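Oanh Lưu has spent 11 years inspecting dry-stone retaining walls, and she starts most site visits by ignoring the wall. "I look at the ground above it first," she says. "Where the water goes tells me what I am going to find lower down."

Lưu leads the slope group at Vorkbridge, a small engineering practice that keeps condition records for 304 roadside walls. The work covers routine inspection, drainage repair and, in a few cases, complete rebuilding. She spoke by phone from the Pirositz office in March, between two rounds of report writing.

A wall laid without mortar drains through its joints, she explains, and that is the main reason so many old ones are still standing. The trouble usually begins with a well-meant repair. "Someone sees gaps and fills them with cement. The face looks tidy, and the water pressure behind it goes up. Then you get a bulge at one third height."

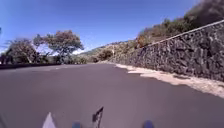
Her group measures bulges against a plumb line and logs the offset at fixed stations. Movement of 16 millimeters between two inspections triggers a second visit. Anything larger goes to her colleague Haziq Krishnan, who runs the stability calculations.

Krishnan is cautious about the numbers. "The standard formulas assume a uniform block," he says. "A dry-laid wall is a pile of separate stones with friction between them. We calculate a range and then we argue about it."

Roots are the second item on the checklist. Lưu does not object to plants in a wall as a rule - small ferns do no harm - but woody stems thicker than a thumb are cut and treated. Pulling them out is not allowed. "You take the packing with you," she says. "Then the next heavy rain takes the rest."
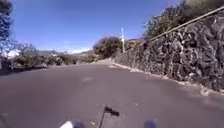

Uphill bend with a stone wall on the right and low shrubs on the left.

Rebuilding is the last option. Each stone is set with its long axis running into the wall, and the fill behind is placed by hand as the courses rise. The most recent job used 543 stones from the original face, with new material only in the footing.

Asked what she would change, Lưu names the inspection form. It has a box for cracks and no box for drainage. "I write it in the margin," she says. "A revised form is due with the next contract."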